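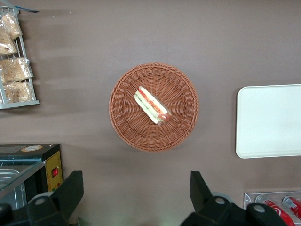
Ticket 954 — Grirthorpe flight simulator, radar page freezes
Status: open, waiting for vendor
Opened: Feb 27, 2018

Problem: After the update of the mission software to build 792, the radar page on the rear seat display stops when more than 64 tracks are loaded. The front seat continues to work normally. The crew must restart the session and this takes 18 minutes.

Tried so far:
Restarted the display computer. No change.
Changed the cable between rear seat and the Stestska interface box. No change.
Loaded the older track library from July. The page did not freeze, but friendly aircraft were shown with the wrong symbol.
Swapped the front and rear display units. The fault stayed in the rear position, so I think the unit itself is good.

Log shows "track buffer full" two times before each freeze. I have attached it.

Update: Kikuchi support answered that the rear seat still uses the old buffer setting, and the installer does not overwrite it. They asked us not to edit the file by hand — a patch will come through the Statdale office. Until then please keep exercises under the track limit.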